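Surface wiping cell moves to two shifts at Wirkham

The wiping cell in the Wirkham finishing hall went to two-shift operation in January. Staff at the other sites have asked what the change involved, so this item covers the task, the staffing and the points still open.

Before the cell, flat panels coming off the rinse line were wiped by hand. Each operator stood at a bench, wiped the face of the panel with a two-layer sponge, turned it, wiped the back and passed it to inspection. The line handles 3000 panels in a normal week. Hand wiping used three people per shift, and it was the station with the most requests for transfer. Complaints were mainly of wrist and shoulder strain, and these rose in the last hours of the shift.

The cell does the face side only. An arm with a jointed-finger gripper takes a sponge, brings it to the panel and runs parallel strokes with a fixed overlap. Rirnska supplied the arm and the control cabinet. The finger geometry was adapted in our own tool shop, where Līga Šimkus and the maintenance group went through 13 fingertip versions before settling on the current one. The early tips held the sponge too hard, which compressed the foam and reduced the contact area. Later ones let it rotate at the end of a stroke, and the scouring side then reached the panel at an angle and left a dull line.

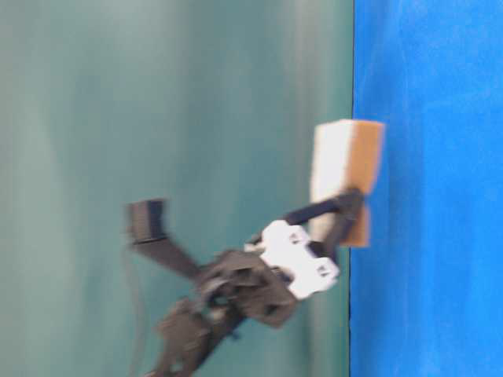

The present grip is set at the middle of the sponge and the closing force is limited in software. Operators can lower the limit from the panel at the cell but cannot raise it. Stroke speed is a separate setting and depends on the coating. For the Trillitz coating it is kept at the lower value until the scratch tests are finished.

Staffing has changed as follows. One operator per shift now runs the cell: loading, sponge changes, clearing stops and a visual check of each rack. A second operator wipes the backs and the edges by hand, as the arm does not reach the return flange. The third position has moved to inspection, where there was a backlog through most of the autumn. No positions were removed. The two operator roles swap at the meal break, so that hand wiping is limited to half a shift per person.

Sponge changes need attention from everyone on the rota. A worn scouring layer does not trigger a stop. The controller measures contact force, and a worn sponge gives nearly the same reading as a new one. The operator therefore changes the sponge by rack count and enters the change in the log. During the trial period most rejected panels were traced to skipped changes, usually around 2 in the afternoon at shift handover, when each crew assumed that the other had done it. The outgoing crew is now responsible.

Several operators have said that the work is easier on the arms but harder to pay attention to – long stretches of watching, then a stop that has to be cleared quickly. This is a fair point and the station layout does not help with it. The stop indicator faces the aisle and is hard to see from the hand bench. A second indicator has been ordered. Until it is fitted, the operator at the cell should call out stops.

Training takes one full shift alongside a qualified operator, followed by a short practical check on stops and restarts. Anyone on the finishing rota may apply through their shift lead. Previous experience with robots is not required, but applicants must hold the current lockout card.

The Jankauskaitė line is next to be assessed. Its panels are curved, and the present stroke program works on flat faces only, so a start date has not been set. Questions about the grip settings go to Līga Šimkus in maintenance, and questions about the rota go to the finishing office.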